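Does Predicting the Future Help a Small Robot Stay on a Path?
Final-year project report, Mobile Robotics option

Summary

This project set out to check a claim that gets repeated a lot: that a robot which predicts what its camera will see next will steer better than one which simply reacts to what it sees now. We built both kinds of controller on the same wheeled robot, a Drevuteo base, and drove them on outdoor paths in November. The predicting controller did slightly better. We do not think the difference means very much, and most of this report is about why.

1. Where the idea came from

The method we copied is called Prellotell. It takes the last few camera images and a proposed steering command, and produces a guess at the next image. The controller tries several commands, looks at the guessed images, and picks the command whose guess looks most like the robot is still on the path. A second small network does the scoring.

The write-up that comes with the Prellotell code shows very good results, nearly all of them indoors. Corridors have straight walls, even lighting and a floor of one colour. We wanted to know what was left of the benefit when the edges are made of mud and grass. We also had a suspicion from the start, which we should admit to, that the scoring network was doing the real work and the prediction was decoration.

2. What we built

The robot carries one forward-facing camera and a small onboard computer. Steering commands go out ten times a second. Speed was fixed at a slow walk, partly for safety and partly so that we had one less thing to argue over.

Controller A is the reactive one. It takes the current image and gives a steering command directly. Controller B is Prellotell with the guessing step. Both were trained on the same recordings, which we collected by driving the robot by hand. After throwing away the stretches where the camera had come loose or the driver was plainly not paying attention, we had 343 short clips to train on. That is small. The original work used far more, and anybody who wants to say our version of B was undertrained has a fair point.

We used two sites. Birnier is a long, open path by a field. Kowalczyk is a twisting path through a planted area, with a lot of shade. Both sites were in the training clips, so nothing in this report says anything about how either controller would behave somewhere new.

3. How we tested

A run started with the robot in the middle of the path and pointing along it. It ended when the robot reached a marker cone, when a wheel left the surface, or when the person walking behind pressed stop. We alternated A and B so that changes in the light would fall on both of them more or less equally.

We logged every steering command. Across all the test runs we also marked moments by hand as "fine", "drifting" or "needs help". In total 2308 moments were marked. The marking was done by the two of us who had built the thing, and we knew which controller was running each time. This is the weakest part of the study. We thought of hiding the labels only after half of the marking was finished, and by then it seemed worse to change the method in the middle.

4. Results

On the open path, B drifted less often than A and recovered a little sooner when it did. On the twisting path we could not tell them apart. There were fewer stops with B overall, but the gap between the controllers was smaller than the gap between a good afternoon and a bad one using the same controller. If we had only tested on one afternoon, we could have reported whichever answer we liked.

We then ran the check we cared most about. We kept the scoring network but switched off the guessing, so the controller scored the current image after shifting it left or right by a fixed amount. No learned prediction at all. We will call this B-minus.

B-minus came out nearly level with B on the open path. On the twisting path it was worse, and clearly so in the tighter bends. So our suspicion was half right -- the prediction seems to matter where the view changes quickly, and hardly at all where it does not.

5. Looking at the guessed images

The guessed images are the part people like in demonstrations, and they can be persuasive in a way that has little to do with whether they are useful. We spent two long evenings going through them next to the real ones. 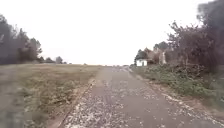 Prellotell gives its scoring network no map and no lane markings, so the score has to come from whatever the camera offers at the time. On a straight stretch like this one that means the two edges closing in on the horizon and the darker strip down the middle of the asphalt, where there is less leaf debris. Fine texture is smeared, worst towards the left and right, and the bushes have few crisp leaves to latch on to. You could lose nearly all of the small detail and still steer from the overall shape, which fits with B-minus keeping up on open ground. It also makes us doubt the habit of judging these methods by how sharp their pictures are. The pale litter is heaviest along the left portion and the right edge of the path and carries on over the bare ground beside it, so a method that leans on colour alone could easily put the edge in the wrong place.

We tried to measure this properly by blurring the camera input on purpose and running all three controllers again on recorded clips. A mild blur changed the steering commands very little. A strong blur hurt A first, then B-minus, then B. This was done on recordings only, with no robot moving, so errors had no chance to build up. We would not lean on it.

6. Problems

The guessing step is slow. On the onboard computer B often missed its deadline and sent the previous command again. We did not notice until late, and we cannot rule out that some of B's smoother steering came from this accident. Repeating a command is a crude kind of smoothing. A test of A with the same delay added would have settled it, and we ran out of dry weather.

Wet runs were left out altogether after the first soaking of the battery box.

We picked the number of commands that B tries at each step by testing a few values at Birnier. Birnier is also where B did best. A reader should draw the obvious conclusion.

7. What we think we can say

The predicting controller was a bit better on our robot, on our two paths, as judged by us. On the straight path most of that gain can be had without prediction. In tight bends the prediction probably helps, though the number of bends we tested was small and they were all at one site.

If another group picks this up, our advice is to build the B-minus version first and see how far it gets. It took us one afternoon to write, compared with most of a term for the full method. The marking should be done by people who do not know which controller is which. Delay should be logged from the first day, in the same file as the steering commands -- we had it in a separate file with a different clock, and matching the two up cost us more time than any of the driving did.

The training clips and marking sheets are with the department. The code is there too, including the script for B-minus, which still expects the camera folder to be named exactly as it was on our laptop.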